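J'ai enfin repris le travail sur la suture, après une longue pause pendant laquelle j'ai surtout rédigé (et un peu dormi). Plusieurs lecteurs m'ont demandé où en était la méthode, donc j'essaie de l'expliquer simplement. Le français n'est pas ma première langue, je vous prie de pardonner les tournures maladroites.

Pour rappel, notre but est d'apprendre à un robot à faire des points séparés sur un tampon de tissu synthétique : passer l'aiguille, tirer le fil, nouer, recommencer. La politique que nous entraînons s'appelle Ava. Elle apprend par imitation, à partir de démonstrations faites par des personnes en téléopération. Elle reçoit les images et la position des instruments, et elle produit de petits déplacements relatifs pour chaque bras.

Le mot « relatifs » est important. Dans la première version, que nous avions entraînée à Vilcombe, Ava prédisait des positions absolues. Sur notre installation, la cinématique des bras n'est pas très exacte : les câbles s'étirent, les articulations ont du jeu, et l'erreur change d'un jour à l'autre. La politique apprenait donc des positions qui étaient justes le matin et fausses l'après-midi. Avec des déplacements exprimés par rapport à la pince elle-même, une grande partie de cette erreur disparaît, et c'est l'image qui corrige le reste.

La deuxième modification concerne les caméras. Nous avions commencé avec la seule vue fixe, et Ava voyait mal la profondeur au moment où la pointe touche le tissu. Nous avons ajouté les vues prises au niveau des poignets.

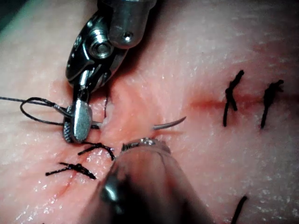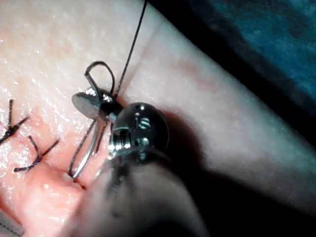 Les deux premières viennent des poignets, la dernière de la caméra fixe.

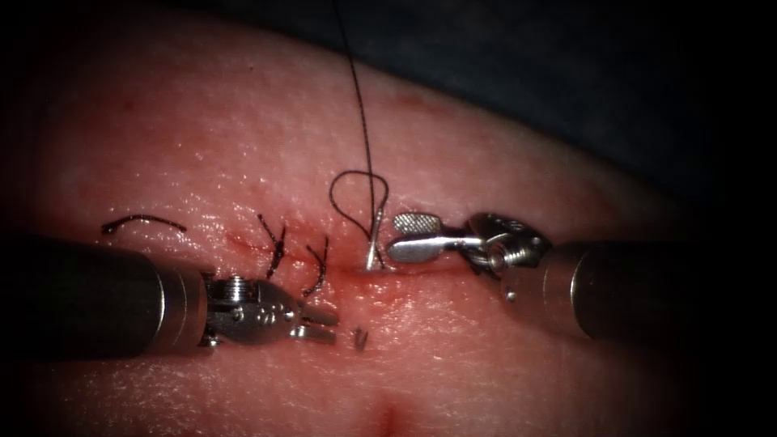
Le résultat principal est le suivant. Sur 50 essais de passage d'aiguille, Ava avec toutes les vues réussit dans 84 % des cas. Je compte comme réussite un passage où l'aiguille traverse les deux bords et peut être reprise de l'autre côté sans aide humaine. Ce critère est assez sévère, car une aiguille bien passée mais mal orientée pour la reprise est comptée comme un échec. Sans les vues de poignet, le robot descend souvent trop tôt, et la pointe glisse sur la surface avant d'entrer.

Le nœud reste la partie difficile. L'aiguille est rigide, elle a une forme connue, on peut raisonner sur elle. Le fil, lui, prend la forme qu'il veut. Une boucle qui semble bien ouverte dans une vue peut être presque fermée dans une autre, et il suffit que le brin court soit caché derrière une mâchoire pour que la politique hésite. Quand elle hésite, elle fait de petits mouvements d'avant en arrière, parfois pendant très longtemps. Je n'ai pas encore de chiffre propre à donner sur cette étape et je préfère attendre.

Nous avons essayé 2 remèdes. Le premier est de prédire des séquences d'actions plus longues, pour que le geste d'enroulement soit décidé d'un seul coup. Cela réduit bien les hésitations, mais le robot réagit plus lentement si le fil lui échappe. Le second est d'ajouter des démonstrations de récupération : l'opérateur commence exprès dans une mauvaise situation, fil tombé ou aiguille tournée, et montre comment en sortir. Ces démonstrations sont pénibles à enregistrer - il faut inventer des erreurs crédibles - mais elles ont apporté plus que toutes nos modifications de réseau. Nous en avons maintenant un peu moins que je ne voudrais.

Une remarque sur l'évaluation. Dans le groupe de Clonley, où je travaille maintenant, on a l'habitude de noter chaque étape séparément. À Vilcombe on notait seulement le point complet. Je trouve la première manière plus utile pour comprendre, mais elle peut donner une impression trop optimiste : 4 étapes correctes chacune prise seule ne font pas toujours un point correct, car chaque étape laisse à la suivante une situation légèrement différente de celle des démonstrations. Je publierai donc les deux mesures.

Pour la suite, je veux vérifier si la politique supporte un tampon d'une autre raideur sans nouvel entraînement. J'ai des doutes. Les démonstrations viennent presque toutes du même lot de tampons, et je soupçonne qu'Ava a appris, en plus du geste, la façon précise dont cette matière se déforme sous l'aiguille. Les nouveaux tampons doivent arriver en décembre. D'ici là, je nettoie le code d'alignement temporel entre les caméras, qui contient encore un décalage que je ne m'explique pas. Si quelqu'un a déjà rencontré ce problème avec plusieurs flux vidéo, je lirai vos commentaires avec beaucoup d'intérêt.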